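Vemerix Home Workshop
Home | Tips | Tools | Storage | Ask Us

When the Gripper Lets Go (or Won't): Bench Robot Tips After a Bad Afternoon

31 comments | 118 shares

I love having small robot arms in the workshop, and I'd still tell anyone with the patience to go for it. But back in August our pair at the Prirkside bench squashed a box of bandages flat and then kept on squeezing, and I learned more in the next hour than I had all spring! Most of it applies to any arm you run at home, so I'm passing it on.

The fault was a cable. It ran along the arm with no slack at the elbow, and after some 2,000 cycles of reaching out and back, one conductor had cracked inside the jacket. It looked perfect from the outside. The gripper stopped reporting how hard it was pressing, and the control program (we run Fikik) took silence to mean "keep closing."

So, first tip: give every cable a real loop at every joint. Move the arm by hand, power off, to the farthest place it will ever go, and see whether anything pulls tight. Then fold it up as small as it gets and look for pinches. I use soft hook-and-loop ties now. Zip ties are fine on the rail but they bite if you pull them snug on a part that moves.

Second tip – practice with groceries you don't mind losing. Boxed goods are great because cardboard shows every dent, so you can see at a glance that your grip is set too high. A tote bag makes good practice too, and a tricky one. The sides flop, the handles flop, and a handle will catch on a gripper finger the moment you look away.

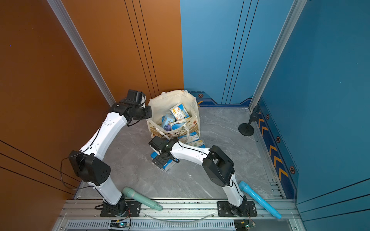
Two arms, one tote: a tilted box in the right gripper while the left one hovers by the corner of the bag.

Run one arm at a time until you trust both. Our second mistake that afternoon was leaving the other arm going while I fussed with the stuck one, and my sleeve was a lot closer to it than I like to remember. Stop everything, then reach in. A big power switch you can hit without leaning over the bench is worth every penny, and please test it every time you start up!

If a gripper jams shut on something, don't yank. Cut the power, wait 10 seconds, and check your manual for how the fingers release. Ours back off with a hex key. Hold up the arm with your other hand while you do it, as plenty of them sag once the motors go slack.

Keep loose stuff off the working floor, especially anything round that can roll under a base. And look over the small boards and exposed wiring while you're down there. A dangling jumper wire has cost me more evenings than any motor has.

I replaced the bad cable with a high-flex one from the Echeverría catalog, 26 inches where the old one was 24, and those two extra inches made all the difference. Squeezing has been gentle ever since – even on crackers!

Share this tip | Print | Save for later

Contact | Copyright Vemerix Home Workshop | Back to top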